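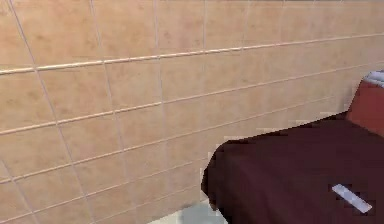
Expungement clinic returns to Prornside this fall

2018-08-07

We have been waiting since March to share this one! The free record-clearing clinic is coming back to Prornside, and this time it will run for 8 weeks instead of a single weekend. If you have an old misdemeanor, or an arrest that never led to a conviction, please think about coming. It costs nothing to sit down with a lawyer and find out where you stand.

The spring clinic went better than any of us dared to hope. We saw 59 people in two days, and a good many of them had no idea they could ask a judge to seal anything (one man had been turning down promotions at work for years so he wouldn't have to go through another background check). The line was out the door before we had the coffee made, and we had to send people home with a phone number and a promise. The longer run is us keeping that promise.

Legal staff from Trustoveo will handle intake and paperwork again, and the Nava legal aid office is sending six attorneys, up from two. They'll go over your record with you, tell you plainly what can and can't be cleared under state law, and fill out the petition if you qualify. Filing fees are covered for anyone who meets the income limit.

Please bring a photo ID and any court papers you still have. Lost them years ago? Come anyway, and we'll help you request copies from the county clerk. Felony cases take longer, so tell us when you sign up and we'll book you a double slot.

We're also looking at a one-day stop in Flamerthorpe, where folks have been asking for this since the courthouse annex closed and the drive got so much longer. No location yet, but we're close!

Sign-up sheets are at the front desk, and evening appointments are open to anyone who can't get off work. Spanish interpreters will be here for every session. Children are welcome, and there will be snacks.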